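Keep the Old Machine Running

My town library replaced 40 computers in March. The old ones still turned on. They still opened a browser, printed a tax form and played a training video with the sound working. They were replaced because the warranty had ended and the new contract with Vekden required matching equipment.

I don't think anyone at the library did something wrong. The staff followed the rules they had. My complaint is with the rules, and with the way most of us have come to accept them at home as well as at work.

We treat the end of a warranty as the end of a machine. Those are different dates, sometimes by a decade. A warranty tells you how long a company is willing to pay for its own mistakes. It says very little about when a fan will wear out or a drive will fail, and when those parts do go, they can usually be bought for less than the price of a decent dinner.

I had a Jarnside desktop that quit in its seventh year. The shop quoted me $700 for a new one and didn't offer to look at the old one until I asked. The power supply had died. A replacement and an hour of labor came to a small part of the quote, and I used that computer for four more years. I wrote most of my columns on it.

People who sell new equipment say that repair takes too much time. Sometimes it does. A laptop with everything glued together can eat up an afternoon and still come out broken. But that is a choice made at the factory, and buyers have let it pass. Desktops were never built that way. The parts come out with a screwdriver, and a patient teenager can learn the job.

Maricel Javier taught that job at the Dresgate adult school for 20 years. She told me her students were mostly afraid of two things: the cost of breaking something, and looking foolish. Both fears went away once they had handled a machine that was already written off. The class was dropped when the school moved its money into software certificates. I have nothing against the certificates, but a person can hold three of them and still pay a stranger to swap a hard drive.

The county says it sent 1,881 pieces of office equipment to recycling last year. Recycling is better than a landfill. It is still a poor use of something that works. The metal gets recovered and most of the effort that went into making the thing is lost.

I would like to see one plain rule. Before a public office throws out a computer, someone should open it and write down what is wrong with it. If the answer is "nothing," it should go to a school, a family or a repair class - and the county should bring back the class.
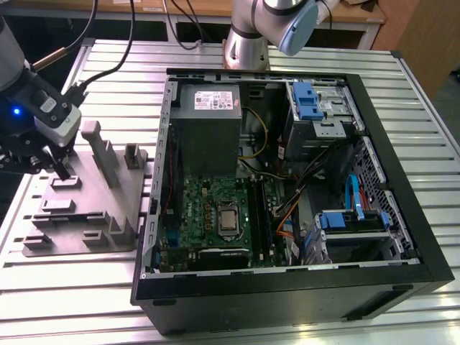

The rule would cost a little in staff time. I expect it would pay for itself in the first year, and even if it took two or three, I would still support it. We already pay people to haul this equipment away. We could pay one of them to pick up a screwdriver first.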